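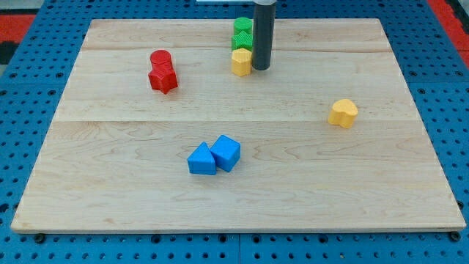 Mondell, the furniture and household goods maker, has announced that it will open a new joinery workshop in Tadedport in October, bringing its board and worktop production together under one roof for the first time. The workshop will make the company's Dika range of chopping boards, shelves and table tops, which are built up from planks joined edge to edge, as with the pale maple board shown on a blue pegboard work surface. Production is at present divided between two older sites, both of which will close once the move is complete.

The new premises will employ 164 people. Of these, 55 posts are new and will be advertised locally from July 2023, with the remainder filled by staff transferring from the existing sites. Mondell has confirmed that there will be no compulsory redundancies as a result of the move, and that travel costs will be met for three months for any employee whose journey to work becomes longer.

Hazel Iwasaki, Managing Director of Mondell, said: "We have made furniture in this part of the country for a long time, and our joiners have put up with cramped buildings for most of it. Tadedport gives them proper light, proper dust extraction and room to store timber before it is cut. I am very pleased that we have been able to keep the whole team together."

The building, a former paper store on the Ferreira estate, has been let to Mondell on a long lease. Work to replace the roof and lay a new floor began in the spring. A drying room has been added on the north side – the largest single item in the fit-out – and will allow the company to season more of its own timber.

Mondell will also take on apprentices at the site. The training programme will cover machine work, hand finishing and repair, and is open to applicants of any age. No previous experience in woodworking is required.

Soledad Oyelaran, Head of Operations, said: "Customers should see no break in supply. We will move one production line at a time, and orders for the Dika range already placed will be delivered on the dates given."

Repairs to Mondell products bought before the move will be carried out at Tadedport under the same terms as before. Stockists will be sent a new returns address in writing.

Details of vacancies and apprenticeships will be published on the careers pages of the Mondell website. Media enquiries should be addressed to the Mondell press office.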